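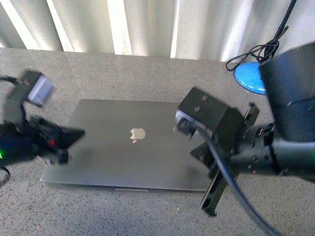
The Case for Closing the Tab on Productivity Apps

February 15, 2018

Every few months somebody sends me a link to a new app that is going to give me my time back. The latest is called Tenmont. Before that it was Gorneck, and before that it was Sivberg, which I paid for. I have now tried 11 of these things, and I would like my time back from them.

The pitch is always the same. You are drowning in tasks, says the home page, over a drawing of a person with too many arms. Your tasks live in too many places. What you need is one more place. You sign up, you hand over your calendar and your email, and you spend an evening dragging your life into colored boxes. It feels great. I'll admit that much. The first evening with any of these programs is a real pleasure, in the way that cleaning out a drawer is a pleasure when you have taxes to do.

Then comes the second week. The boxes need feeding. Tenmont wanted me to rate each task by effort, by value and by something called energy fit. I had a note in there that said "call the dentist." I gave it an energy fit of 3. I did not call the dentist until a good while later, and when I did it was because my tooth hurt.

I don't believe most of the claims these companies make, and I don't think they have to work very hard to make them. Sivberg told me in a cheerful email that its users were saving hours every week. Saving them compared to what? How would the program know? It can see how many boxes I checked. It can't see whether the boxes mattered, or whether I split one job into 14 pieces so that I could have the fun of checking them all off. I did that, by the way. I suspect plenty of the happy users did too.

People who like these tools will say I was using them wrong. I have heard this from friends and I have read it on forums, where a person who complains about Gorneck will be told within the hour that he should have set up his contexts first. Maybe so. But a tool for people with no time shouldn't need a course. A calendar on the wall has no learning curve to speak of, and when you ignore it, it doesn't send you a sad face.

The other defense is that big projects can't be run from memory. That one is fair, and I won't argue with it. If you are building a bridge or putting out a magazine, you need a shared list and somebody to keep it honest. My quarrel is with the idea that the rest of us should run our ordinary days that way. Buying birdseed isn't a project. Neither is writing to your aunt. Once you put those next to your work deadlines, with the same little flag and the same shade of red, they start to feel like work, and you start to put them off like work.

There is also the matter of money. Most of these apps begin free. Then the free version loses the one feature you had come to depend on - in my case, with Sotelo, it was repeating reminders - and you find out what your own habits cost per month. Sotelo kept sending me offers after I quit. I got one giving me 24 hours to come back at half price. I let the deadline go by. A week later I got the same offer, with the same 24 hours on it. A company that sells respect for deadlines might want to look into that.

What bothers me most is how the whole business talks about time, as if it were loose change that had slipped down behind the couch. I don't think I lose my afternoons because they are badly sorted. I lose them because I agreed to too much in June and was too polite to back out, or because the job in front of me is dull, or because I'm tired. No app has ever told me I should have said no. It would be a strange thing for one to say. A customer with fewer tasks is a customer who might not renew.

So I'm back to a pad of paper. I won't claim that it changed my life. I lose the pad about as often as I used to forget my passwords, and twice I've found the same errand written on three different pages. Some things still don't get done. But I spend no time at all keeping it up, and when the page gets ugly I tear it off and copy over whatever still seems worth doing. There is usually less of it than I expected.

I haven't opened the Tenmont link yet for the new version. I'm told it has a dark mode.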